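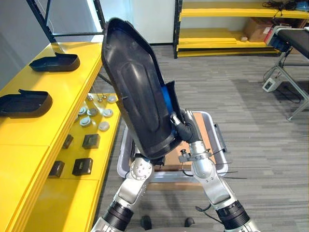 Can a robot take over a packing or sorting job in a small shop yet?

For a narrow job with large, stiff parts and someone close by, it can do a fair share of it. For most other chores, a person is still quicker and cheaper.

I spent seven weeks with a rented Praltov two-armed robot at our parts shop in Conddale. We take in plastic housings and small fittings, check them, and get them to the next station. I wanted to know if a machine could handle that part of the day. This review covers what I paid, what it did well, and why I sent it back.

Cost and setup

The rental was $3000 a month, plus a one-time setup charge of $1551. Setup took two days. The Avidik software that runs the arms is easy enough to learn. You show the robot a task by guiding it, save the run, and repeat until it has enough runs to work from. Our first task needed 128 of them, which used up most of a week. The manual is thin on this subject and I had to call support twice.

Large parts

This is the best reason to rent one. A big black shell with a raised oval on its face is the sort of thing the hand can get hold of by the rim and keep upright over a cart. The fingers wrap well on a molded edge. I put a flat piece of cardboard in the bottom of the cart, which I would do for a person too.

It is slow. One of our people moves a shell from bench to cart in a few seconds. The robot took about a minute, and longer if the shell had been left at an odd angle. It also needs a clear path on both sides, so we lost some floor space.

Small parts

Round caps and little square blocks on a low shelf were much harder. The shelf above gets in the way of the arm, and a cap that rolls is usually a lost cause. I got fair results when the parts were spread out with space between them. Piled in a tray, they beat it most of the time. If your work is mainly small parts, I would wait.

Compared with the Testa

We had a Testa single arm on trial in October. It was faster at picking from a tray and cost less, but it couldn't manage anything that needed two hands, and it stayed bolted in one place. For a fixed, simple job I would take the Testa. For big awkward housings, the Praltov is better.

What about the house?

People ask me this more than anything else. After watching it work in a shop where we laid the parts out for it, I wouldn't want it near my kitchen. A home has soft things, wet things and clutter. Carrying a bin from one room to another, maybe. Folding shirts or loading a dishwasher at a useful speed, I don't think so, and not at this price.

Rating: three out of five. I would rent it again for a long run of one large part. I wouldn't buy it this year.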